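Pre-judging inspection checklist, with my comments
Kukov Scale Modelers, table and kit check before the February show

I rewrote our old sheet over the winter and ran through it on my own build, a 1/72 floatplane from the Ivamau kit (the one with the lovely recessed panel lines!). My notes are under each item. Please use it, scribble on it and tell me what I missed.

PART 1. WORKBENCH AND SPRAY CORNER

1.1 Extractor fan running before the airbrush is opened – OK
Comment: Mine pulls beautifully since I changed the filter. Hold a strip of tissue to the grille and watch it stick. If it flutters and drops, change the filter first and paint later.

1.2 Respirator cartridges dated and stored in a sealed bag – OK
Comment: Write the month on the cartridge itself. I used to write it on the bag and then mix up the bags.

1.3 Thinner and lacquer caps tight, bottles standing in a tray – FIX
Comment: One bottle of Safavi leveling thinner had a cracked cap. Decanted into glass, labeled, done. What a great thinner that is, by the way. The clear coat on the floats went down like water.

1.4 Compressor hose and moisture trap – OK
Comment: Trap emptied. I spray at 20 psi for the primer and drop a little for the mottling.
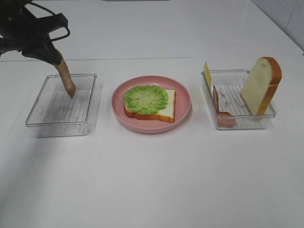 1.5 Knife blades capped, old blades in the blade tin – OK
Comment: My blade tin is finally full, and I'm absurdly proud of it. Tape the slot shut before it goes anywhere.

1.6 Superglue accelerator kept away from the heat lamp – OK
Comment: Different shelf now, on the far side of the bench. Check the lamp cord while you're back there.

PART 2. THE MODEL ITSELF

2.1 Alignment, wings and floats seen from dead ahead – OK
Comment: Do this one early! I checked against a printed grid and found the left float toed in by a hair. A bit of warm water on the strut and it came right around. I'd been dreading that fix for a week and it took ten minutes.

2.2 Rigging taut, no glue blobs at the anchor points – FIX
Comment: Two lines slack on the right side. I'm using the Gilleletti elastic thread and it's very forgiving, so I cut both out and ran them again. Look along each wire with a flashlight held low, which shows up every blob.

2.3 Seams on the upper cowling and the fuselage spine – OK
Comment: Filled, sanded, 700 grit wet, primed, then sanded again because I found a ghost line. Worth every minute – the silver shows everything.

2.4 Decals free of silvering – OK
Comment: The tail numbers are the hard ones. Mine carries 93, which I picked just because I liked how the digits looked on the rudder. Setting solution, leave it alone, a second coat the next morning.

2.5 Canopy and windshield clear, no fogging – OK
Comment: White glue only. Please.
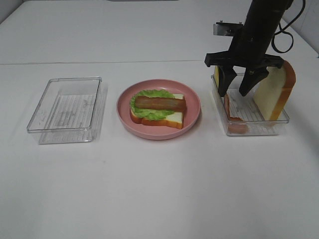 2.6 Small parts secure: pitot tube, gun barrel, steps – FIX
Comment: Pitot tube came off in my sleeve. Replaced with brass tube, which is stronger and looks far closer to scale than the plastic one. If you've never tried brass, this is a wonderful first part to do it on.

PART 3. TRAVEL AND SHOW TABLE

3.1 Transport box padded, model held by the beaching trolley only – OK
Comment: Nothing should touch the wires. I shake the closed box gently with the lid taped and listen.

3.2 Base screwed down, screws not proud underneath – OK
Comment: Felt pads on all corners, so the club's tables stay unscratched.

3.3 Table lamps: cords taped to the floor, nothing across the aisle – TO DO ON THE DAY
Comment: Setup opens Friday at noon. Bring your own tape, the wide kind.

3.4 Entry card filled in, kit and extra parts listed – OK
Comment: List your scratch-built parts too! The judges love reading about them and so do I.

Result for my own entry: 3 items to fix, all fixed, and 3.3 still open.

Checked by Svetozár Bednárik. Blank copies are in the folder by the paint rack, and I'll happily go over anybody's biplane with them on club night.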